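Subject: Re: [tablenotes] Cevton, is the second location any good?
In-Reply-To: message from the list, August

> Has anyone been to the new Cevton on Gullent Street yet? We went
> for breakfast and I thought it was every bit as good as the
> original. The pour-over was terrific, the toast is cut thick, and
> they told us all the beans come from Ramasamy now and are roasted
> within the week. $4 for a refill seems fair for coffee like that.
> I'd put it above Cotis, and I never thought I'd say so.

I've been twice, and I'm not there yet.

Start with the beans. "Roasted within the week" is what the server told me too, so I asked to see a bag. It had the Ramasamy label and a lot number, 636, and no roast date anywhere on it. I'm willing to believe the coffee was fresh. It didn't taste stale. But a shop that makes freshness its whole pitch ought to be able to show you a date, and the second time I asked, I got a different answer ("usually within two weeks"). Which is it?

The pour-over on my first visit was good. On the second it was thin and sour, and it took eighteen minutes to show up with maybe five people in the place. I know new shops have bad mornings. I'd let it go if the prices were new-shop prices, but they're the same as at the original, where somebody who has been doing this for years is standing at the kettle.

As for the refill, read the board again. It's $4 for a refill of the batch brew only, and only while you stay seated. A second pour-over is full price. You may have gotten lucky, or you may have been drinking batch and not been told. I don't say that to be mean. I couldn't pick them apart on my first visit either, and that bothers me more than the price does.

Above Cotis? For the room, sure. Cotis is dark and the chairs are awful. For the cup I'd still go to Cotis nine times out of ten, and the eggs there come out hot. The eggs at Gullent Street came out lukewarm both times, on a cold plate.

Then there's the "252 seats across both locations" line on the website. I don't see how. The original has a bench, a counter and that row by the window, and the new one isn't big. Either they're counting the sidewalk or they're counting people standing up. It's a small thing, but it's the same habit as the roast date – a nice firm claim with nothing under it.

What I did like: the butter is salted and they give you enough of it. The bathroom is clean. The 304 bus stops right across the street, so you can skip the parking lot, which was full by 9 both mornings. And they don't play music so loud you have to lean in, which I can't say for the original lately.

If anybody goes in the next few weeks, I'd be curious about two things. Order the pour-over and the batch side by side and tell us if you can taste the difference. And ask about the roast date without telling them why. If three of you get the same answer, I'll take back what I said and buy a bag.

I also don't put much weight on the write-up that's been going around. It reads like it was written off the menu. The writer praises a walnut loaf that wasn't on the board either time I went, and doesn't mention the wait at all. Maybe the loaf comes and goes. Maybe the writer went to a preview, when everything gets made by the owners. I'd trust a grumpy message from someone on this list a lot further than that.

Going back once more before it gets cold out, at 7:30 this time, to give the kettle a fair shake.

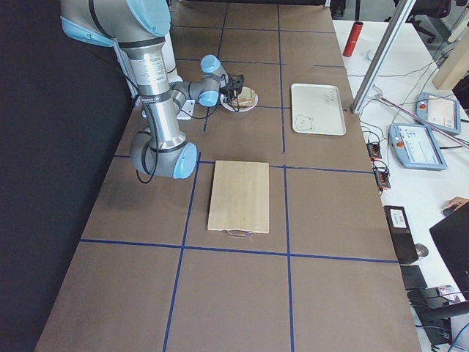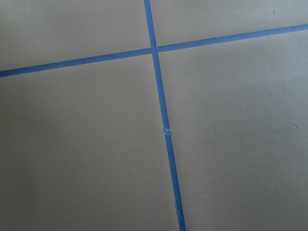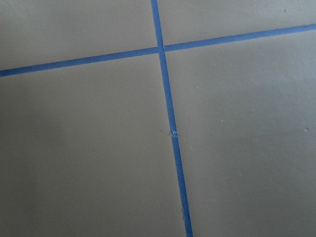
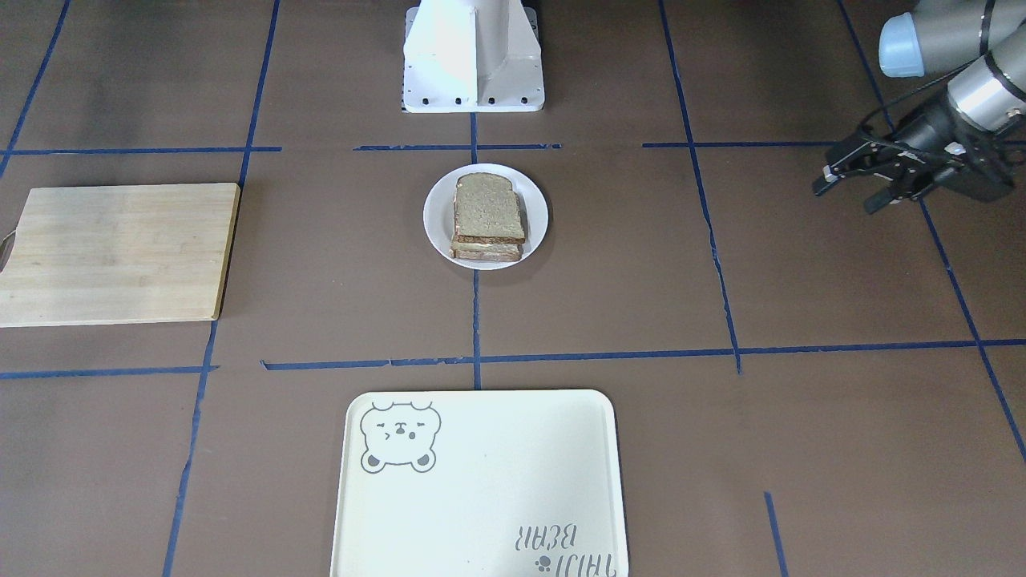
Toast on a white plate (first one); blue tape lines in all four.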